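How Do You Pick a Hand for a Robot?

You got your hands for free. They came attached, five fingers each, and you have been using them ever since to tie shoes, hold pencils and get jam on the door handle.

A robot arm is not so lucky. It arrives with nothing at the end of it, like a sleeve. Somebody has to choose a hand, and robot hands are called grippers. There are a lot of them, and every one is somebody's favorite.

Why not build the best one and stop there?

Think about your kitchen drawer. A spoon is wonderful for soup and terrible for spaghetti. Grippers have the same problem. A suction cup can lift a sheet of glass but makes a mess of a woolly sock. Two flat fingers can pinch a block all day long and then drop a marble as if they had never seen one before. A hand with several bending fingers can hold all kinds of odd shapes, but it has more parts to steer, so there are more ways for it to get confused.

At the Trallinetti workshop in Nulavville, people try grippers out against each other. They have a program called Stetico, which is a pretend room inside a computer. It has a floor, walls, a table, shadows and even gravity. A robot arm in there can crash into the table 106 times before lunch and the only thing hurt is its score.

The job in this test sounds easy. Bring the fingers down to a plate full of tiny holes, and touch it in the right spot without giving it a shove.

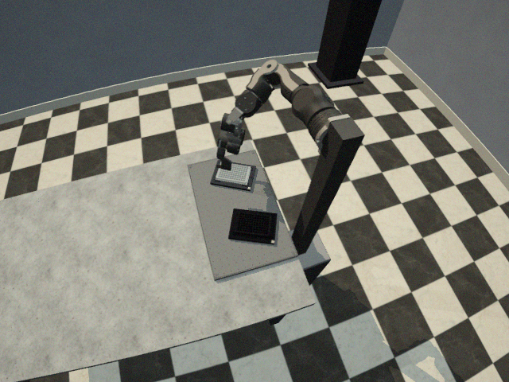
What makes a small hole so hard?

Try it yourself. Draw a dot on a piece of paper, close one eye, and bring the tip of a pencil straight down on it. Now do it wearing winter gloves. Chunky fingers are like gloves. They are strong, but they get in the way of what you are trying to see.

And robots do need to see. Many of them use a camera, and a camera has only one view. If the hand is between the camera and the hole, the camera gets an excellent look at the hand. You can fix this by moving the camera, or adding another one, or teaching the robot to remember where the hole was before its own fingers got in front of it. All three have been tried with Stetico. The people who like cameras said to add cameras.

Shadows make trouble too. You know a shadow is not a thing, because you have spent years failing to pick yours up. A computer has to learn that. When an arm leans over a plate, part of the plate goes dark, and a beginner program may decide that those holes have left.
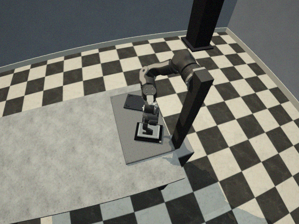

Then there is the brain part, called the controller. It tells every joint in the arm how far to bend and how fast. Your shoulder, elbow and wrist do this all day without asking you. A robot's joints have to be told, many times each second, and if the shoulder is wrong by a tiny bit then the fingers, way down at the other end, are wrong by a lot more. Hold a broom by the handle and wiggle it to see why.

The workshop compared two controllers using the same arm. The first, named Yensuk, moves quickly and corrects itself at the last moment. The second creeps down slowly, like someone getting into a cold pool. Each one got 673 tries. Yensuk touched the right spot 555 times. The slow one did better, but it took so long that the testers went to get sandwiches.

So which one won?

That depends on what you want done. If you have 200 holes to visit and all day to do it, slow is fine. If things are rolling past on a belt, slow means everything ends up on the floor.

There is one more catch – a pretend room is neater than a real one. Real tables wobble. Real fingers get dusty, and real cables snag on things. A gripper that does well in the computer still has to try again with an actual arm, and quite often it does worse. Then the testers go back, make the pretend room a little more annoying, and start over.

Try this at home

Find some dried beans and an egg carton. Move one bean into each cup using your fingers, then using kitchen tongs, then using two spoons. Have someone time you and write down how many beans you drop. You have now tested three grippers. The beans under the fridge count as dropped.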